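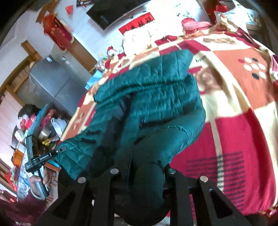
Folding the teal jacket with the hand-held grippers.

So, the jacket. I promised Mekdes Lencho I'd write up what went wrong with the puffer folds in July, and it's a bit embarrassing, but okay!

We had a target of 500 folds for Hemdale and got to 300 before Natsumi Kikuchi spotted that the jaw width readings on one gripper were drifting. The log said "closed" while the fingers still had a good pinch of quilting between them. I went back through the files that night (with a lot of tea) and 90 of them are bad enough that we can't use them. Ugh.

The cause was a loose screw on the encoder mount. One screw! It worked its way out a little more every time somebody squeezed hard, and puffer jackets make you squeeze hard.
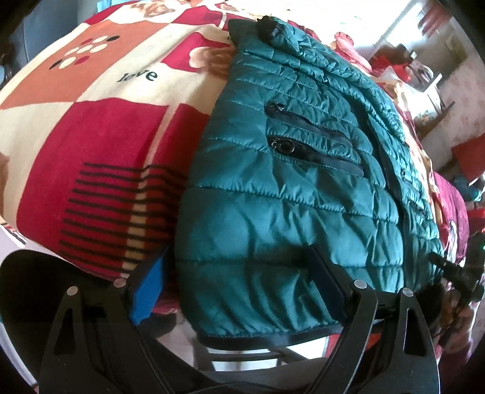

What we're doing now

Close the jaws on the Backlund gauge block before every batch and read the number out loud to whoever is with you. If it's off, stop and tag the gripper. Please don't just re-zero it and carry on, which is what I did, twice.

Also, Hawi Tamiru got her thumb nipped in the linkage while checking that screw. She's fine, but power down first and keep your fingers out of the triangle cutouts.

Spare screws are in the Vomell tin. Ask me or Hawi for the thread lock.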